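Small tips for towels and cleaning cloths
Household corner, page 2

My neighbour Fongchan Intarasuk asked me why her towels become hard like cardboard already after one summer. I had the same problem for years, so I collected what helped in my home. Some of it I learned from my aunt, who worked in the laundry of a guest house in Rindotham, and the rest I found out by making mistakes.

Use less powder. I was always filling the cup to the top, and the towels came out stiff and a little grey. Now I take half of it, and the second rinse is on for everything thick. Softener I don't buy any more. It makes the towel pleasant to touch, but the water stays on your back after the shower.

Wash strong colours separately the first few times. Purple, dark blue and red give a lot of colour, and one new cloth can spoil a full load of white things. I wash mine with the old jeans. If you are not sure, press the damp corner on a piece of white kitchen paper and wait a minute.

Before folding, lay the cloth on a bed or a covered table and pull the long sides straight with your hands. Thick cloth keeps every crease you leave in it – press the folds out with the flat hand, from the middle to the ends. Then fold it lengthwise first and after that across.

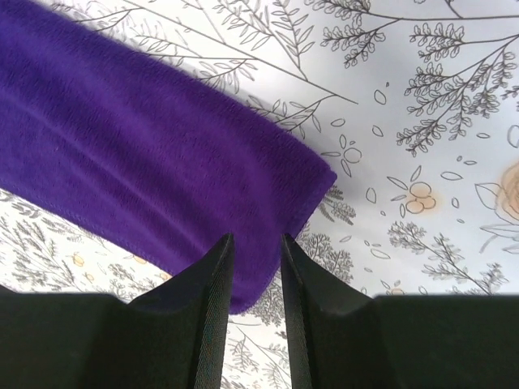
Purple cloth on a printed white fabric, with a long fold still raised along it.

A light background is also good for finding threads and crumbs. On dark fleecy material you see every pale bit, and a strip of wide tape takes them away quicker than a brush. Do this before the cloth goes in the cupboard, otherwise the fluff travels to the next one.

For drying, shake each piece hard, two or three times, when it comes out of the machine. The small loops stand up again and the cloth feels softer. Do not put it on a hot radiator. In August I hang everything outside before eight in the morning and bring it in by noon, because the strong sun takes the colour out of dark things.

Old towels can be cut in four for the kitchen floor. Sew the edges with a zigzag stitch or they will lose threads in every wash.

In-ho Yook wrote to ask if vinegar is safe for coloured cloths. I use a small glass in the rinse once a month and my colours are fine, but try it first on an old one, and never mix it with bleach.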